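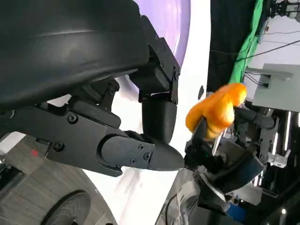
7 min read

October, by Ermira Perić

Print this entry | E-mail this entry

Half past five in the morning and I am at the kitchen table with the first coffee, writing by the little lamp over the stove so I don't wake anybody. The quinces came in yesterday. I say that as if they walked up the path by themselves, when really it was me and Nikola and the borrowed ladder, and my knees are telling me all about it this morning.

The tree did well this year. It sulked for two summers after we cut it back so hard (Nikola's idea, and I will admit now that he was right, though I haven't told him yet), and then this spring it was covered in that pale pink blossom and the bees found it, and by August the branches on the fence side were leaning so low I had to duck to get to the compost. We brought in 41 pounds, weighed on the old bathroom scale with me holding the crate and then me not holding the crate, and I would like it noted that the second number is staying between me and the scale.

The whole house smells of them. I forget every year how strong it is, and then I come down in the morning and there it is on the stairs, something like apples and roses and a bit of lemon peel. My mother kept one in each drawer with the bed linens, and I did the same last night with the big chest on the landing. She always rubbed the fuzz off with a dish towel first, sitting on the back step with the bowl between her feet, and I sat on my own back step last night and did just the same and talked to her a little, the way I do.

I have four piles going. The perfect ones are for keeping in the cellar, wrapped in newspaper. The nearly perfect ones go to Setsuko Hosoda on the corner, who poaches them whole with a piece of ginger and brought me a dish of them last fall that I still think about. The ones with a bruise or a worm hole are for jelly, and then there is a last pile that I keep moving from one end of the counter to the other and will probably give to Amra's chickens.

Jelly first, then. I use my aunt's way, or as close as I can get to it, seeing that her recipe card says "sugar, enough" and "cook until it is done." You wash them and cut them up, skin and cores and all, and that is the hard part, because a raw quince is like cutting a doorknob. I put a folded towel under the board and go slowly. Water just to cover, a lid on the pot, and then a long gentle simmer till they go soft and start to blush. Then into the cloth and hang it overnight from the cabinet handle over the big bowl, and no squeezing! I squeezed it one year out of pure impatience and the jelly came out cloudy as dishwater. It tasted fine. I gave those jars to family.

I only have 14 good jars with lids that match, so somebody will have to go to the hardware store in Vavville before the weekend. The small ones with the wide mouth if they have them. Last time all they had were the tall Seltus ones, and you can't get a spoon down to the bottom without getting jelly up to your wrist.

What doesn't go for jelly I want to make into paste, the way we had it at home, cooked down so thick the spoon stands up by itself and then spread in a pan to dry. It spits terribly. I wear the long oven mitts and Nikola's old raincoat and I don't care who sees me through the window. For every 400 grams of pulp I put in a little less than the same of sugar, because I like it to bite back a bit, and the juice of a lemon toward the end. Then it sits on top of the china cabinet under a clean cloth and everyone who comes in the house lifts the corner of the cloth and asks if it's ready. It is not ready. It won't be ready until I say so.

Amra Begović called last night while I was sorting, and we stayed on so long my ear got hot. Her daughter is moving to Platbridge for the new job and Amra is being very brave and cheerful about it, and I was brave and cheerful right back at her, and then we both got quiet and she asked how many quinces we got. I told her I'd put a box together for the girl to take along. You can't be properly homesick with a jar of something good in the cupboard, or at any rate you can be homesick with toast.

I must also remember that Nuwan Begum is coming by for the ladder at nine, and that I promised him the cuttings from the red currant. He has just put in a row along his south wall and I told him currants don't mind a bit of shade, they'd sooner be on the other side, but he has already dug the holes and he was so pleased with them that I let it go. Maybe I'll mention it again over coffee. There is half a plum cake left under the blue bowl if Nikola didn't find it.

Frost is coming, I think. The grass was stiff under my slippers when I went out to look at the tree just now, and the sky over the Petkov place was that very clear green it gets before a cold spell. There are still a few quinces right up in the top where neither of us would go. Nikola offered and I said absolutely not, he is past climbing for fruit at his age and so am I. The birds can have those. Last year a blackbird worked at one for days and got so used to me that he'd go on eating while I hung out the wash.

I need to bring the geraniums in, too. And the bay tree, which has gotten so heavy that it takes two of us and a blanket to slide it over the doorstep. And I never did finish the letter to my cousin, it has been lying under the fruit bowl for 30 days now if it's been one, with a ring on it from somebody's cup. I'll start it over and tell her about the quinces.

The pipes are knocking, so Nikola is up. I'll put the second pot on and get the big kettle down while he's here to reach it.

Contact Ermira | All entries © Ermira Perić | Back to top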